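Golf Course Management, Week 11
Overseas and country memberships: do the sums hold up?

These notes go with the Todirthorpe case. Read them before the seminar and bring a calculator.

The club sold 186 country memberships at £200 each. The accounts call this "new income". I would ask how much of it is new. Some of these people were already paying green fees as visitors, and the club has no record of how many. Until you know that figure, you can't say whether the scheme made a penny.

The brochure also claims that country members "spend freely in the bar". No till receipts are offered. Stasilia made the same claim for its own scheme and dropped it a year later.

Then there is the course itself. Todirthorpe logged 491 country member rounds by September, most of them at weekends, when tee times were already short. Full members noticed. Whether any of them left over it is another matter, and the Tavura survey, which everyone quotes, only asked people who had stayed.

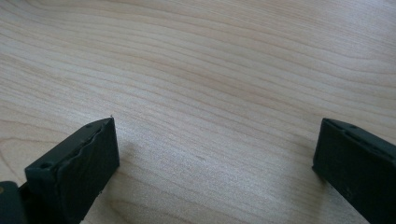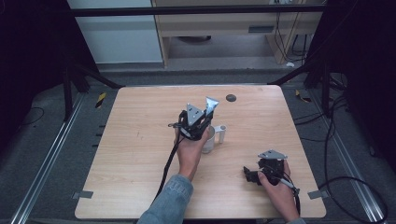

Pale wood grain in all three.

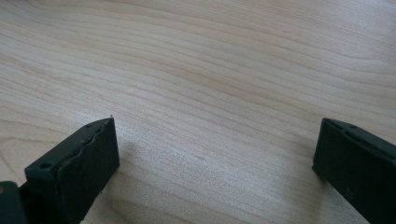 Be wary, too, of the word "loyalty". A golfer who renews a cheap membership may simply have forgotten to cancel the direct debit.

For the seminar: work out the income per round from the figures given, then write down two things you would need to know before advising the club to carry on. "More data" won't do as an answer. Say which data, and who at the club would hold it.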